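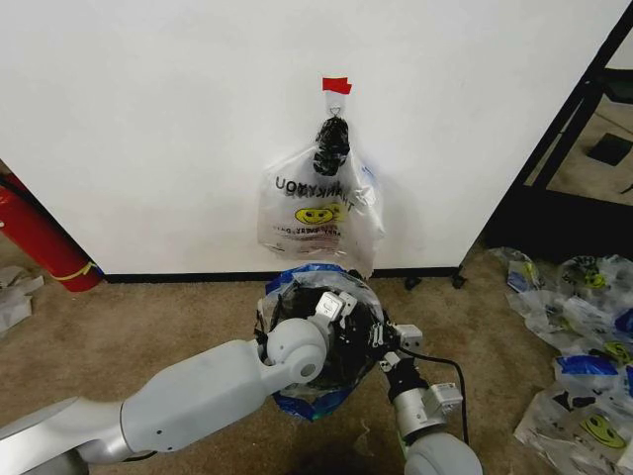

Facilities Support Desk -- Siliņa Building, Shared Work Areas

Ticket 3979
Category: Interior fittings / Storage and tidiness
Location: Carpeted work area, movable partition
Priority: Normal
Status: Closed, with one follow-up item

Summary of request

The requesting team reports that the temporary hook on the white wall panel does not hold a bag of bags reliably. Used plastic carrier bags are kept for reuse by the supply exchange. The intended arrangement is one bag hung on the panel by its handles, with the others folded and placed inside it. The requester states that the hook has come away from the panel on several occasions and that loose bags then collect on the carpet. The requester asks for a fixing that will hold, or for permission to install a screw hook.

Condition recorded with the request

A clear plastic hook tab is held to the panel with a short strip of red tape. One translucent white bag printed with THANK YOU and a yellow smiley face is hanging from it, with the handle area twisted into a dark knotted bundle. Further bags are in a heap on the carpet to the right, and there is a crumpled white pile at the left. A red cylinder with a yellow band is lying at an angle near the base of the wall. The last item was not mentioned in the request and has been entered separately under item 4 below.

Initial response from the desk

The request for a screw hook is declined. The panel is a movable partition on casters and is covered by the fittings agreement with the supplier, Onder. Under that agreement no hole may be made in the panel face or in the black frame beside it. Adhesive fixings are permitted on the panel face provided that they can be removed without marking the surface.

The desk asked the requester to confirm the following before a visit was arranged:

When the hook fails, does the tape come off the wall, or does the tab come out from under the tape?
How many bags are normally stored in the hanging bag?
Has the panel been cleaned with a spray polish?

Reply from requester, 9:40 a.m.

The tab usually slides out first and the tape stays on the wall. On one occasion the whole strip came down. The team does not keep a count of the bags, but the hanging bag is often filled until the handles will no longer close. The cleaning crew uses the standard surface spray. The team does not know whether it contains polish.

The requester adds that the bags are needed every week by the supply exchange and asks that they should not be thrown away during the visit.

Troubleshooting record

Item 1. Tape

The red tape supplied to this area is general marking tape. It is intended for labels and floor lines and is not rated for hanging weight. It holds a flat tab poorly under a downward pull, and the tab works loose a little each time a bag is pushed in or taken out. Adding a second or third strip of the same tape was tried by the team before the ticket was raised and gave no lasting improvement.

Action: marking tape is not to be used for hanging. Remaining rolls may stay in the area for labeling.

Item 2. Wall surface

A test patch was wiped with a damp cloth, dried, and wiped again with an alcohol pad. The pad came away gray. A film of residue on the panel would account for the occasion on which the whole strip came down. The patch was left to dry and an adhesive hook from the Aseck range was pressed on and held for the time given on the packet. The hook was left overnight without a load.

Result: the hook was firmly attached the next morning. A folded set of bags was hung from it at 8:15 a.m. and remained in place at the end of the working day.

Item 3. Method of hanging

The twisted handles put the whole pull on one narrow point. When handles are knotted together the bag also closes at the top, and anyone who wants to add a bag has to tug at the opening. This pulls the hook forward, away from the wall. Adhesive hooks are strong against a downward pull and much weaker against a forward one.

The team was shown the following method, which has been adopted in the other shared work areas:

Choose the largest bag in good condition as the holder.
Flatten each bag to be stored, press out the air, and fold it lengthwise twice.
Fold the strip up from the bottom into a small packet and tuck the handles in.
Place both handles of the holder over the hook, side by side, without a knot.
Support the holder from below with one hand when adding or removing bags.
Start a second holder on a second hook when the first is half full.

The method takes a little longer than pushing the bags in loose. The team asked whether rolling could be used instead of folding. Rolling is acceptable, although rolled bags tend to open again and take up more space.

Item 4. Floor area

The carpet along the partition is to be kept clear. Thin plastic on carpet is a slipping hazard, and bags near the casters can be drawn under them when the panel is moved. The team was asked to sort the loose material at the start of the visit. Clean, whole bags were folded for reuse. Torn bags were set aside for the film recycling bin at the loading entrance. Crumpled white material at the left was sorted in the same way.

The red cylinder resembles a fire extinguisher in the photograph. Any extinguisher in a shared work area must stand upright on its bracket or floor stand and must not be left lying on the carpet. The desk has passed this item to the safety office for identification, checking and correct placement. It is outside the scope of this ticket and will be answered by that office directly.

Further correspondence

Requester, 2:05 p.m.: The new hook is holding. The team would like to know whether a box could be used in place of the hanging bag. Several members find the folding slow at the end of a session, and bags are being left on the floor again for someone else to deal with.

Desk: A box is permitted if it is kept away from the casters and does not extend into the walkway. The desk can issue one Skullon storage bin with a lid. Bags placed in the bin do not have to be folded, but the lid must close. The bin should be emptied to the supply exchange once a week. The hanging holder may be kept for bags in immediate use.

Requester, 3:30 p.m.: Agreed. Please issue the bin. The team will keep one hook and one holder.

Items issued

Adhesive hooks, removable: 3
Storage bin with lid: 1
Alcohol pads: 11

The unused hooks are spares and should be kept in their packet. A hook that has been removed from the wall should not be put back with the same adhesive strip.

Instructions for removal

The hook is removed by pulling the tab of the strip slowly downward, flat against the wall. It must not be pulled outward. If residue remains on the panel, the team should contact the desk before using any solvent or scraper. The panel finish marks easily, and damage is charged to the area that holds the booking.

Resolution

Cause recorded as unsuitable tape on an unclean surface, together with an overfilled holder hung by knotted handles. Hook replaced, surface cleaned, bin issued. The cleaning crew has been asked to use a plain damp cloth on the upper part of the panel -- the spray may still be used on the black baseboard strip.

Follow-up: the safety office is to confirm item 4. The desk will inspect the hook and the floor area at the January walk-through. Further reports about the same panel should quote ticket 3979 and be sent through the support form, under Interior fittings.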